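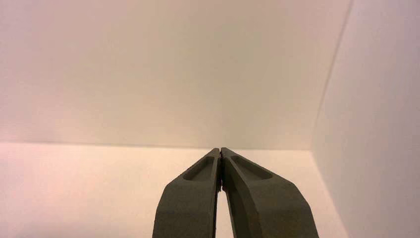
pale wall and floor

Warm white or cool white for a small north room?

tkravchuk
August 22, 2022
Hello all, Tamara Kravchuk again, the one with the endless hallway saga! I'm on to the little back bedroom now (it gets hardly any sun, poor thing) and I keep going back and forth. My sister swears by Firnholm, but I bought a sample of Dinevell and I've grown awfully fond of it. Would you put the same pale color on the walls and the floor, or is that asking for trouble?

mossyporch
Oh, do it! We painted our floor to match back in March and I still smile every time I walk in. Two coats, and let it sit a good long while before you drag the bed back.

old_brush_37
Sorry to be the grump, but I'd leave the floor alone. Pale floor paint shows every crumb, and in a north room a cool white goes gray by lunchtime. Go creamy on the walls and get a nice big rug.

mossyporch
Crumbs sweep up, grump! :) I do agree about creamy, though.

tkravchuk
You're both dears. Creamy walls it is, and I'll try a patch of floor behind the door before I commit. Has anyone used Mallen primer over old varnish?

old_brush_37
Yes, twice. Sand it first, and open a window.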